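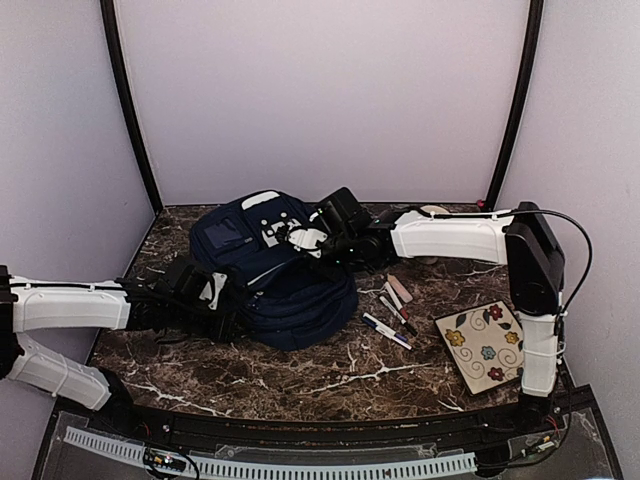

Bench 2, both arms at the navy backpack, markers and the flower tile to the right. Right arm cable loops out past the elbow.

December, bench log, Baddale

Right arm faulted again. Same code as before: position error on the wrist, followed by a stop on that side only. The left arm kept its hold on the bag and carried on with the rest of its move. I hit the stop button myself. No damage that I can find apart from a scuff on the wrist housing, and I can't swear the scuff is new.

The stop on one side only is what bothers me. We were told when the Mekano controller went in that a fault on either arm would halt both. The manual says so as well. I have now watched it fail to do that, and I would like it written down somewhere other than in my head.

Going through the log after lunch. Run 254 is the one that tripped. The position error starts climbing well before the stop, slowly, then jumps. If the wrist had hit something hard I would expect the jump and nothing before it. The slow part looks to me like drag. My money is on the cable, which gets pulled tighter as the arm reaches left and has only the slack in that loop to work with. I don't have proof.

The Hamada people answered by email and think it is the load: a soft bag, fabric bunching up, the gripper pulling against itself. Maybe. But the same arm threw the same code in November with no bag on the table at all, so I'd want to hear how bunched fabric explains that one. They also suggest raising the error limit from 26 to something "more forgiving." No. Raising the limit makes the message go away and leaves us with whatever is causing it.

Tried so far:

Power off, checked the wrist connector by hand. Seated fine, no play.
Moved the right arm through its reach with the brakes released. Felt stiff toward the far left, though I was looking for stiffness, so take that for what it's worth.
Re-ran the same move at low speed with nothing in the gripper. No fault. Error still crept up at the end of the reach, roughly a third of what it was in run 254.
Checked the controller build. It is 2504. The release notes mention a fix to "linked stop behavior" and don't say what was broken or in which build.

4:40 pm. Asked Tirkum for the full change list for 2504. Their support page says the linked stop is "verified." I'd like to know on what, with how many arms, and whether anyone pulled a fault on one side while the other was moving.

Until that comes back: no two-arm runs on this bench. One arm at a time, the other powered down, hands out of the cell. Limit stays where it is. Please don't clear the fault history, I haven't copied the November entries yet.

Next, cut the ties near the elbow, give the cable more slack, and repeat the slow run. If the creep is the same, I'm wrong about the cable and will say so in the next entry. The stop problem is separate and stays open either way.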